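How to check and replace a 12-volt car battery

A 12-volt battery in a modern car usually gives some warning before it fails. The starter turns over more slowly, the dashboard lights dim while cranking, or the stop-start system quits working for days at a time. The procedure below covers testing the battery, deciding whether to replace it, and fitting a new one. It applies to gasoline and diesel cars with the battery under the hood. Cars with the battery in the trunk or under a seat follow the same order, but check the handbook for the vent tube and the remote jump posts.

It doesn't apply to the high-voltage pack in a hybrid or electric car. Leave that alone.

What you need

A digital multimeter
A 10 mm wrench (some terminals take 8 mm or 13 mm)
A socket and long extension for the hold-down clamp
A terminal brush or coarse sandpaper
Baking soda and water
Safety glasses and gloves
A memory saver, if your car needs one
A torque wrench, if you have one that reads low enough

Step 1: Measure the resting voltage

Park the car, switch everything off, lock it, and leave it for at least 4 hours. Overnight is better. A battery that has just been charged carries a surface charge and will read high.

Open the hood before you lock the car, if you can, so you don't wake the control modules by opening a door later. On many cars the modules draw several amps for a few minutes after the door is opened, and the reading drops while they do.

Set the meter to DC volts. Put the red probe on the positive post and the black probe on the negative post. Touch the lead post itself and not the clamp. Corrosion between post and clamp can hide a good battery behind a bad reading.

12.6 volts or higher: fully charged
12.4 volts: about three-quarters charged
12.2 volts: half charged
12.0 volts or lower: discharged

AGM batteries read slightly higher, typically 12.8 volts when full. The type is printed on the case label.

A low reading alone doesn't mean the battery is bad. Charge it fully with a mains charger, let it rest again, and repeat the test. If it won't hold 12.4 volts overnight with the negative cable off, replace it.

Step 2: Measure the voltage while cranking

Leave the probes in place and have a second person start the engine. Watch the lowest number on the display. A healthy battery at mild temperatures stays above 9.6 volts. If yours falls below that after a full charge, the battery has lost capacity, or there is a fault in the starter circuit. Use the min/max function if the meter has one. Most cheap meters update too slowly to catch the bottom of the dip by eye.

Step 3: Check the charging voltage

With the engine idling, the reading should be between 13.8 and 14.7 volts on a car with a conventional alternator. Turn on the headlights, rear defroster, and blower. The voltage should stay above 13.5.

Cars with a smart alternator are harder to judge. The engine computer lowers the output to save fuel and raises it when you lift off the gas, so a reading of 12.8 volts at idle can be normal. Turning on the headlights forces many of these systems into full charge. If yours doesn't respond, read the target voltage with a scan tool and compare it with the meter.

A charging fault will ruin a new battery as well. Fix it first.
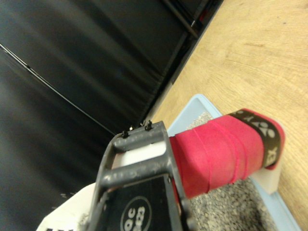
Step 4: Choose the replacement

Match four things: the case size, the position of the terminals, the cold cranking amps, and the type. Case size matters because the hold-down clamp grips either the top of the battery or a ledge at the base, and the wrong case will slide. Terminal position matters because the cables are cut to length and won't reach across.

Cold cranking amps should equal or exceed the original rating. Going slightly over does no harm. Going under shows up in the first cold week.

On type, follow one rule. If the car came with AGM, fit AGM. If it came with EFB, fit EFB or AGM. Don't put a standard flooded battery in a car with stop-start.

Look for the date code before you pay. Lead-acid batteries lose charge on the shelf, and one that has sat for more than 30 weeks without a top-up charge may have begun to sulfate. Measure it at the counter. I would turn down anything under 12.4 volts.

Step 5: Remove the old battery

Switch off the ignition and take the key well away from the car. Wait 2 minutes for the modules to shut down – longer on cars with a lot of electronics. If you're using a memory saver, connect it now. Remember that with a memory saver plugged in the positive cable stays live for the whole job, so wrap the loose clamp in a rag.

1. Loosen the negative clamp and lift it off. Tuck it to the side where it can't spring back.
2. Loosen the positive clamp and lift it off.
3. Pull off the vent tube, if fitted.
4. Remove the hold-down clamp. The bolt is often rusted. Spray it with penetrating oil and wait.
5. Lift the battery straight up. Keep it level.

Negative comes off first on any car with a negative ground. If the wrench slips and bridges the positive post to the body with the negative still connected, it will short the battery through the wrench.

If the negative clamp has a small plastic module attached, that is the battery sensor. Don't twist it or pry against it. Work the clamp upward by hand once the nut is loose.

Step 6: Clean the tray and clamps

White or blue-green powder on the clamps is corrosion. Mix a spoonful of baking soda in a cup of warm water and brush it on until the fizzing stops. Rinse with a little clean water and dry everything. Don't let the mixture run into the vent holes of a battery.

Brush the inside of each clamp to bare metal. Check the cables where they enter the clamps. If the strands are green or broken, replace the cable.

Check the tray for rust and for loose gravel, which can wear through the bottom of the case over time.

Step 7: Fit the new battery

1. Lower the battery into the tray with the posts facing the correct way.
2. Fit the hold-down clamp and tighten it until the battery can't be moved by hand.
3. Move the vent tube and any blanking plug over from the old battery.
4. Fit the positive clamp and tighten it.
5. Fit the negative clamp and tighten it.

Most terminal nuts need only 5 or 6 Nm. Lead is soft, and an overtightened clamp will distort the post. The clamp should sit fully down and not turn by hand. Put a thin film of petroleum jelly over the outside once everything is tight. Don't put it between the post and the clamp.

Step 8: Register the battery, if required

Many cars with a battery sensor track the age of the battery and adjust the charging to suit. On these the new battery has to be registered with a scan tool. If you changed the type or capacity, that has to be coded as well. Skip this and the car may overcharge the new battery or leave stop-start disabled. The handbook seldom mentions it – look in the service information for your model.

Step 9: Reset what was lost

Without a memory saver, expect some of the following:

Clock and trip data cleared
Radio asking for a code
One-touch windows not working (hold each switch fully up for several seconds)
Steering angle or stability warning lit (turn the wheel lock to lock, then drive a short distance)
Uneven idle until the engine computer relearns

Warning lights that are still on after a few miles should be read with a scan tool.

Disposal

Take the old battery back to the store. Most charge a core deposit and refund it on return. Carry it upright in a plastic tub, and don't leave it lying on its side in the trunk.

Parasitic drain

If a new battery goes flat within a few days, measure the standing current. Put the meter in series with the negative cable on the 10 amp range and wait for the car to go to sleep. Anything above 50 mA on most cars is worth tracing. Pull the fuses one at a time until the reading drops, then look up what that fuse feeds. Don't start the engine or switch on the ignition with the meter in series, as the current will blow its fuse.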